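Trirkari Film Talks: notes and transcripts

Contents
This folder holds 205 short text files from the film evenings at the Manalastas cinema club. Each file is one talk given before or after a screening. Most are in English, and 60 of them were translated from Tagalog by Ronaldo Dizon.

File layout
Every file starts with four lines: film title, year, speaker, language. After this comes an empty line, then the talk. Questions from the audience are in the same file, after the word AUDIENCE. Names of audience members were removed.

Known problems
The talks from June have bad sound, so many words are marked [unclear]. Film titles are written as the speaker said them – the same film can appear under two titles. Please check titles.csv before you count anything. Five files have no year yet.

Use
You may use the texts for study and teaching. For printing a full talk, please write first to Lacey Rowbotham, who keeps the permissions from the speakers. Film clips are not included and we can not send them.

Changes
Version 4 corrects the speaker names in the Skorkon series and adds the missing talk on silent comedy.
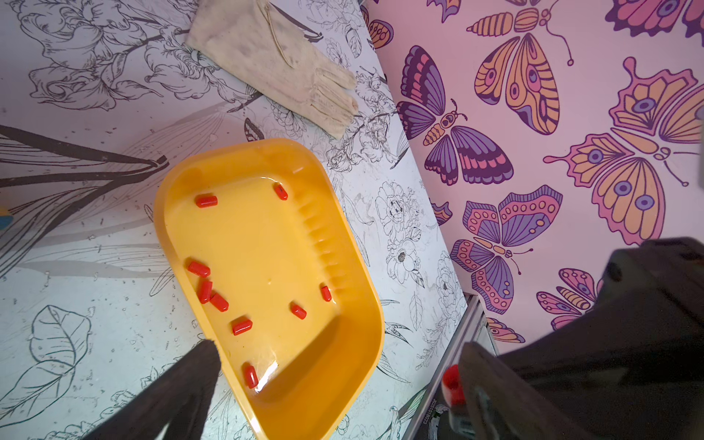

Yellow tray with small red pieces, on a flower-patterned tabletop.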